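Filed under: TV Guides & How-To

Part 2: Setting up Rimlow for drama night

Okay, the box is plugged in and you've found the right HDMI port (took me three goes!), so let's get your dramas lined up.

1. Open Rimlow and pick Series, then Add by title. I'm using Puneck, the crime one everybody at work is hooked on.
2. Choose your season and press Follow. New episodes land in your list on Sunday night.
3. Go to Playback and switch off Auto-recap. It gave away a death in episode two and I'm still cross.
4. Under Sound, set Dialogue Boost to 65. I tried 52 first and the mumbly detective was still mumbly.

Note: episodes of Puneck run 47 minutes, but the finale is longer, so set the sleep timer to Off for that one.

Caution: don't press Reset List to clear one show. It wipes the lot, watch history included, and there's no undo.

5. Back out to Home and your show should be sitting in the top row. If it isn't, sign out and in again.

Comments

mushi_fan: Step 3 saved me, thank you! Does this work for Mushi too?

telly_at_ten: Yes, but you have to add it under Zarnent, the original title.

mushi_fan: Found it! All of season one is there.
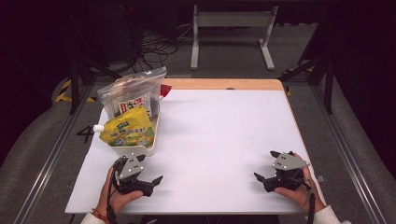

telly_at_ten: Great, now go and turn off Auto-recap before you start episode one.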